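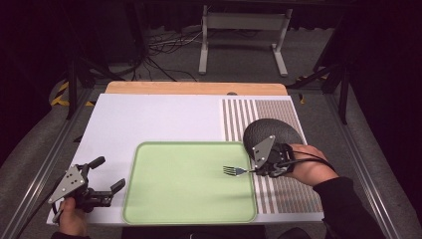
Someone on the morning call asked whether the sourness could just be the flour, and whether I'd thought of that before blaming the starter. Fair question! I had not. So September's bread notes begin with me going back through the bags, and yes, I switched from Guden to Olano whole rye partway through the jar's life and never wrote it down.

Plan for this round: same starter, two jars, one on each flour, fed morning and evening for 7 days. Water from the same jug. Jars on the shelf over the radiator (off, thankfully, it's still warm out).

By the fourth feeding the Olano jar was rising faster and smelled like green apples. The Guden one was slower and a bit like yogurt, which I prefer, but I'm trying not to root for anybody. I missed one evening feeding completely — both jars, so at least it's an even mistake.

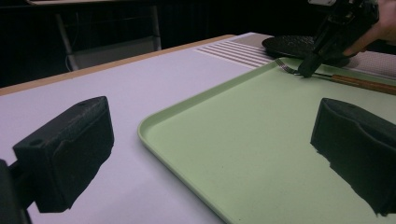

Baked from both on the last day. Batch 2562 is Guden, and I kept the recipe the same as always: long cold rest, hot pot, lid off for the second half. The Guden loaf had a tighter crumb and a mild taste. The Olano loaf spread out more when I tipped it into the pot, tore along one side, and had that sharp bite I've been grumbling over since summer. Really good with butter, mind you, just not what I want for sandwiches.
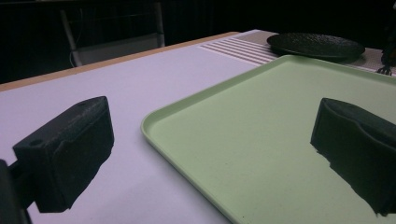 Did you weigh the water or go by the line on the jug, came the note in the margin of my printout, because rye drinks a lot more than you'd think and a wet starter goes its own way. I went by the line. Ugh. Next round I'll weigh it, 116 grams per feeding for both jars, and write it on the lid in marker.

Still to do: order more Guden, dry a spoonful of each starter as backup, and ask at Stundside if they still mill the coarse rye. Also scrub the Espiritu pot, it has a burnt ring on the bottom.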